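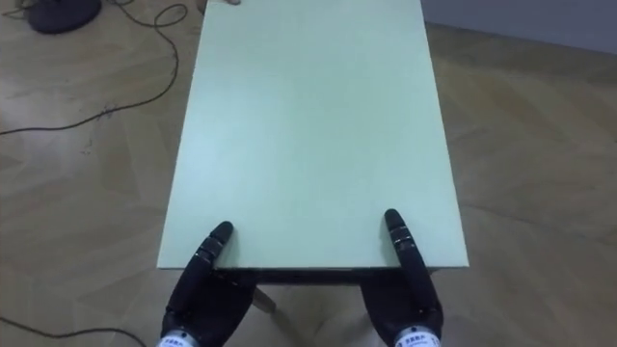

Step 2: Clear it, wipe it, then shift it

If you've followed step 1 you'll have measured your doorway by now and decided where the long table is going. Lovely. Take everything off the top before you go any further, even the little things you're sure will stay put, and give it a wipe with a barely damp cloth. Pale green shows every smudge (I chose the colour, so I've only myself to blame!) and it's so much easier to clean while you can still get at both long sides.

Now find a second person. My sister-in-law Lejla usually takes the far end of ours, and we agree out loud who is walking backwards before either of us bends down. Get your fingers well under the short edge, knees soft, back straight, and lift together on three. Please don't drag it, however tempting that is on a smooth floor.
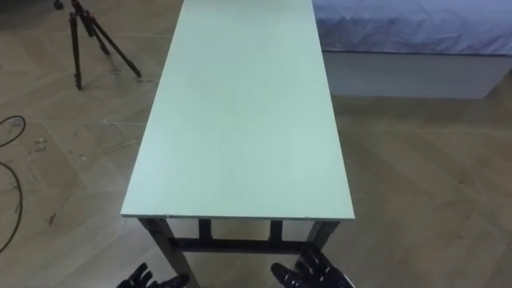
Go slowly and set it down gently, one end and then the other, and have a good look underneath once it's in place. Press on each corner in turn. If it rocks, slide a folded bit of card under the short leg and try again, and do leave it 30 minutes or so before you load it up, then press the corners once more.

Step 3: Chairs and elbow room

Allow 41 centimetres behind each chair at the very least, more if you have tall friends like mine.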